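Setting Up the Disassembly Demo for Open Day

Last updated 19 November 2020

These steps cover the PC disassembly station in the Jemholm hall. Allow 20 minutes before the first group comes in.

1. Lay the tower on its side on the slatted bench and take off the side panel. Push the case against the stops. The program has no vision step and takes all positions from the case corner.

2. Place the gray fixture plate to the left of the case. Parts go into the pockets in program order.

3. Power up the arm, release the brakes and load program 2636 from the Zaron folder. Set speed to 200 mm/s.

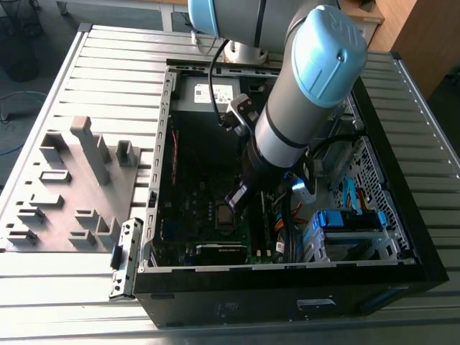
4. Jog to the approach point over the processor and check clearance to the memory and the graphics card. If the gripper is off center, reteach the case corner. Do not edit single waypoints.

5. Run one full cycle with no visitors in the hall. Keep a hand on the stop button.

During the visit, keep groups 2 meters back from the bench. Pause between cycles for questions; pausing in mid-cycle can drop a part.

If the arm faults, clear the message, open the gripper by hand and restart from step 3.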